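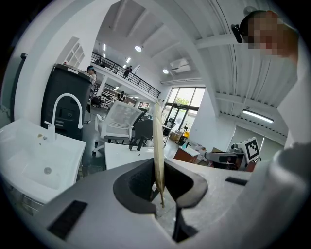 Slide 1. Two hand-held grippers on one task set

Speaker: Shagufta Gilani. Talk slot after the coffee break, questions at the end except where marked.

Say who was involved: measurements made at Odevmont under the Hokora project. Eulalia Pereyra wrote the trial sheet and did the second scoring. I did the first.

State the question straight away. We have two hand-held grippers, Bratu and Hekeo, and one arm that both sets of fingers can be fitted to. Which one gives recordings that the arm can follow without repair by hand? Everything else in the talk hangs off that.

Slide 2. What was compared

Bratu: trigger under the index finger, rigid jaws, return spring in the handle. Pose taken from a printed marker cube bolted to the top.

Hekeo: squeeze lever worked by the whole hand, softer jaws, no spring to speak of. Pose worked out from its own camera and inertial sensor. Cube fitted as well for the trials, so that both could be read by the same method.

Same people, same table height, same objects. The order of the two grippers was swapped at every session.

Not compared: price, delivery, looks. If asked, say we did not look at it.

Slide 3. Task set

Pick and place of thin upright items, flat items, soft items. Opening and closing a lid. Passing an item from one hand to the other.

Thin items get most of the time in this talk. They separate the two grippers clearly and the other classes mostly do not.

200 thin-item picks per gripper. Full set across all classes and both grippers: 2,249 recordings kept after checking. A further 66 were thrown out at the checking stage, nearly all for lost tracking. Leave the number on the slide and let people read it.

Slide 4. Jaw opening against trigger travel

Plot with two curves. Point at the Bratu curve first. Almost straight over the middle of the travel, then a flat part near closed where the finger still moves and the jaws do not. The flat part is play in the linkage. It was there from new.

Hekeo curve bends all the way along, but has no flat part. A lookup table fixes the bend. A lookup table does not fix play, as the jaws can be in two places for one trigger reading.

Spend a minute on this slide. People who work on control will want to see the axes. Vertical is jaw gap at the fingertips, measured with feeler gauges, and horizontal is trigger angle from the encoder.

Slide 5. Wear

2,000 open and close cycles on each, run on the bench with a motor and a crank. Curves taken again at the end.

Bratu: play grew a little, shape the same.
Hekeo: curve moved sideways as a whole. A new zero at the start of each session removes it.

We did not run past that point. Do not guess at service life if someone asks.

Slide 6. Thin items

Main failure with both grippers: item turns between the jaws after closing. In the video it looks like a good grasp and on the arm it is a drop.

A slot or notch in the jaw helps when the item is upright. It makes flat items worse, because the edges of the notch catch. We tried notched and plain inserts on Bratu and would use notched only if the job is all upright work.

Hekeo's soft jaws hold the item but bend sideways under load. The recorded pose is the pose of the handle, so the bend is missing from the data. On the arm the tip ends up slightly short. The offset is steady for a given item and can be put in by hand, though that is the repair we wanted to avoid.

Skip the slow-motion clip if time is short.

Slide 7. Head-worn view

Hand-held recordings need a second view to sort out what the hand was doing between grasps. We used the view from a headset and lined the two streams up by clock, then checked against a sharp tap on the table at the start of each recording.

Clock alone was good enough in most sessions. Where it was not, the error was constant through the recording and the tap fixed it.

Mention the practical side: a person looking down at the table keeps the hands in view. A person looking across the room does not, and a fair part of the hand-over task is spent looking across the room.

Slide 8. Marker cube

Cube faces must stay flat and clean. Printed paper on a plastic core was fine for a week and then began to lift at the corners. Printed directly on the core, no trouble.

The mount matters more than the print. A small turn of the cube on its fitting goes straight into the pose, and it does not show up in the reprojection error. We now check it against a fixed marker board before each session. Put the gripper in the cradle, read the pose, compare with the stored value, write it down.

The cube on top of the body keeps clear of the trigger hand. It does raise the centre of mass, and people said so by the end of a long session.
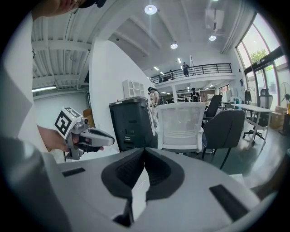

Eulalia Pereyra asked, when we ran this through in February, whether the cube should stay on Hekeo at all, given that it has its own tracking and the extra mass changes how people hold it. Her view was that we had measured Hekeo with a handicap and should say so on the slide.

Answer to give: yes, partly. We repeated the thin-item picks on Hekeo without the cube. Grasp success was the same within what we can resolve. Operators tilted the wrist less. The internal tracking was good near the table and poor when the camera faced a plain wall or a bright window. So the cube stays for comparison work, and comes off if the room is well textured and evenly lit.

Pause here for questions on tracking. Take two at most and keep the rest for the end.

Slide 9. Replay on the arm

Recordings played back open loop, same start pose, same controller gains for both. No policy training in these results. Say it twice, it was missed last time.

Bratu recordings: path good, closing moment sometimes late. The delay comes from the flat part on slide 4. Closing early by a fixed amount helps fast grasps and spoils slow ones.

Hekeo recordings: closing moment good, tip position short on thin items as on slide 6. Flat and soft items replay without change.

The lid task failed with both, in different ways, and is left out of the summary table. Details are in the backup slides.

Slide 10. What we use now

Bratu with plain inserts for flat items and lids.
Hekeo for soft items and hand-overs.
For thin upright items, Bratu with notched inserts, trigger linkage shimmed to take out part of the play. The shim is a strip of brass and has to be refitted whenever the handle is opened.

Open items: stiffer backing for the Hekeo jaws, a second encoder at the Bratu jaw pivot. The encoder part is drawn but not made.

Backup A. Lid task failures by type
Backup B. Trial sheet, with scoring rules for a dropped item
Backup C. Controller settings for replay

If the projector will not take the wide format, use the PDF, slides 4 and 9 are split over two pages there.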